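Dridcombe Reading Project
Progress report to the Prindia Fund, 2018-12-21

The second novel in the Vaditz series, translated by Dörte Meinecke, is now with the printer. We ordered 900 copies, and 400 have been set aside for libraries and book groups. Spending to date is £4,000, in line with the budget. The blog tour has three stops confirmed; review copies went out in December. Cover proofs for the third book are late and we have asked Bühler for a new date.
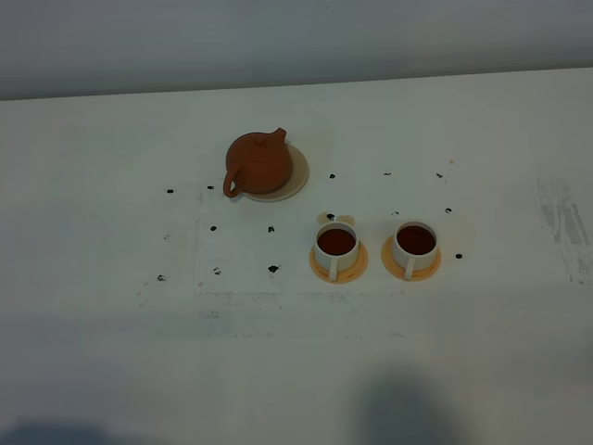 Clay teapot on its saucer

Still to do: author interview, giveaway rules, final invoice.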